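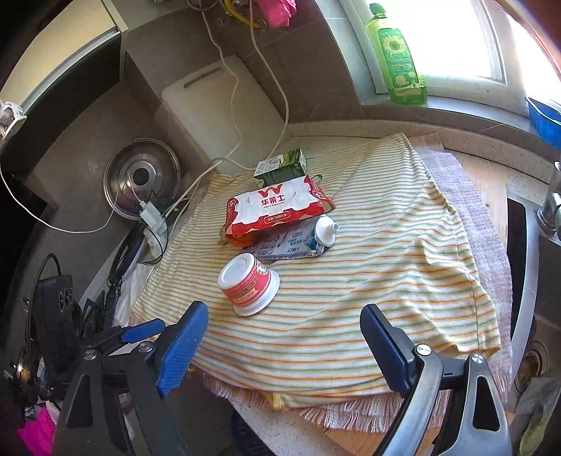 Open jaws over the striped towel, counter task, home session.

Velico Robotics Club - Frequently Asked Questions
Last updated 29 Jun 2020

Read this before you email us. Most of what lands in the inbox is already on here.

What is the club doing this term?
Hand-held gripper work, done at home. Members pick things up and put them down with the gripper, in ordinary kitchens, and upload the recordings. The recordings go into the Urkamari project, which is our entry for the student showcase. The arm itself stays at the workshop. Nobody is taking the arm home, please stop asking.

Who can join?
Any student in years 8 to 12. No experience needed. Siblings can come along on open nights but can't sign out kit.

Do I need to know how to code?
No. Coding group is separate and runs after the build group. You can do both if you can stay late enough.

How do I get a gripper?
Sign-out sheet by the workshop door. We have 8 grippers, so one per household. Bring the signed permission form or you will be sent home without one. Yes, even if you had one last term.

How long can I keep it?
One week. Return it charged, with both finger pads on. If you need longer, email before it's due, not after.

How many recordings do I need to do?
100 over the term to get your name on the Urkamari entry. Short ones count. Bad ones count too if the log is filled in properly - a dropped cup is still useful to the coding group.

What objects should I use?
Whatever is in the house. Small cups, snack packets, cartons, tubes. Mix hard things and soft things, crinkly packets especially, the model is terrible at those. Nothing sharp, nothing glass, no full drinks, no medicine. No pets. No food you plan on eating afterwards unless it's still sealed.

Do I need to tidy the kitchen first?
Clear enough room to work and leave the rest. Cords, dish soap, pot lids, whatever lives on the bench is fine. We want real kitchens. Do move anything with your name or address on it, letters and school reports and so on.

Can I put a towel down?
Yes. Towels and cloths are good, patterned ones too. Smooth them out or leave them rumpled, just write down which in the log.

What about power points and the sink?
Keep the gripper away from water and dont work over a sink with water in it. Don't drape the charging lead through your work area. An adult has to be home while you're recording, this is on the form.

My gripper won't close all the way.
Check these first:
- bolts on the jaws, finger tight and then a bit more with the hex key
- something stuck under a pad, usually crumbs
- battery

Still stuck? Bring it in. Don't take the jaws apart yourself. We had 3 come back in sandwich bags last year and one never went together right again.

A blue pad came off. Now what?
Spare pads are in the tray marked Bùi. Take one, write it on the sheet. Do not superglue the old one back on.

The upload stops halfway.
Known problem. It tends to fall over on big files. Split the session into shorter recordings and try again, or bring the card to the workshop and we'll copy it there. Don't wipe the card until you get the confirmation email.

What goes in the log?
Recording number, room, objects, surface, anything odd. One line each. "Kitchen, cup on its side, packet behind, towel" is plenty. Please don't write essays.

Are people allowed in the recordings?
Hands are fine. Faces no. If someone walks through, delete it and start again.

Who sees my recordings?
Club members and the coaches. Clips for the showcase get checked with your family before they're used. You can ask for yours to be taken out at any time, just send the recording numbers.

What does it cost?
Membership covers the kit, pads and batteries. Lost grippers are charged at cost, so keep the case.

When and where do you meet?
Nustitz Hall, room 103, side entrance. Times change with the school calendar so check the noticeboard page. The front door is locked after hours and we can't hear you knocking.

Can I come just for the showcase?
Yes, spectators welcome, no booking. If you want to help with set up, put your name on the list in the workshop.

I've read all this and still have a question.
Use the contact form. Put your gripper number in the subjct line if it's about kit. Replys can take a few days in June.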